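**Equipment planning for next year: what we want to buy and what we can wait with**

18 Oct 2025
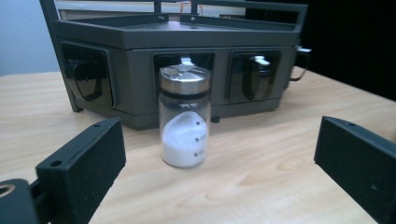
*The gripper open on both sides of a glass jar, with the spice rack behind.*

Many of you have asked when the second hand gripper will come, and why the purchase is taking so long. I promised to write the answer in the newsletter so that the three groups receive the same information. Please read it before the budget meeting in November, because the list has to be closed there.

At present we have one hand-held gripper for the kitchen and household tasks. It is shared between the Priton room upstairs and the small workshop on the ground floor. In September it was booked almost every day, and two groups had to move their sessions. We do not lose money directly when this happens, but we lose the time of the people who were prepared to work.

**What we ask for**

The first request is 2 complete grippers of the same type as the one we have. I have considered a mixed solution, with one gripper of another model, which would be cheaper at the beginning. After some discussion I am against it. The pads, the mounts and the charging parts would be different, and we would need to keep spare parts for both. Also the recordings would be more difficult to compare.

The second request is for finger pads. This is the item which we planned most badly last year. We ordered only one reserve set, and it was already in use by the spring. The foam gets worn at the edges and then it does not hold a smooth lid so well. I propose that we order 50 pairs in one delivery. Gadodia, who supplied the last ones, gives a better price from this quantity, and the pads can be stored for a long time if they are kept dry and away from the window.

The third request is small: 200 dollars for everyday objects. Jars, racks, boxes, spoons, things with lids of different sizes. Until now people have brought these from home, and I thank them for it, but it is not correct that this continues. Glass gets broken sometimes. When you buy objects, please keep the receipt and put it in the blue folder, with the name of the group on the back.

**The total**

With shipping and the two pieces of storage furniture from Bošković, the sum is 3622 dollars. I have put the full table in the shared folder, with the price of each item. The prices are from written offers and are valid until the end of November. If we decide later than this, I must ask for new offers, and I expect that the grippers will be more expensive.

**What is not in the list**

A fixed arm is not in the list. I know that some of you hoped for it. An arm needs a stable table, a safety area and a person who is trained to be responsible for it, and none of these is prepared. I would like first to see one full year with enough hand grippers, and after that we can speak about an arm with better knowledge of what tasks it should do.

Also I did not include the Clikgate booking software. The trial version worked well for the upstairs group, but the workshop group found it slow on the old computer. For now we stay with the paper calendar on the door. Please write your booking in it with a pen, and if you cancel, cross it out so the others can see that the time is free.

**Running costs**

In the past we paid attention mostly to the purchase price. This time I made a separate line for what the equipment costs every year after it is bought: pads, screws, cleaning cloths, and one repair. The line is modest. Still, I think it should be approved together with the purchase and not one year later, when something is already broken and everybody is waiting.

**What I need from the groups**

- The number of sessions you plan for each month from January to June.
- The kind of objects you want to work with, especially heavy, very small or transparent ones.
- Any damage on the present gripper which is not yet written in the log.
- Your opinion on storage. The cabinet can stand upstairs or in the workshop, but there is only one with a lock.

Please send your answers before the November meeting, also if the answer is short. A group which sends nothing will be planned with the same number of sessions as this year.

Delivery takes normally four weeks after the order. The new equipment will be checked upstairs first, and after that the booking calendar will have a separate column for each gripper.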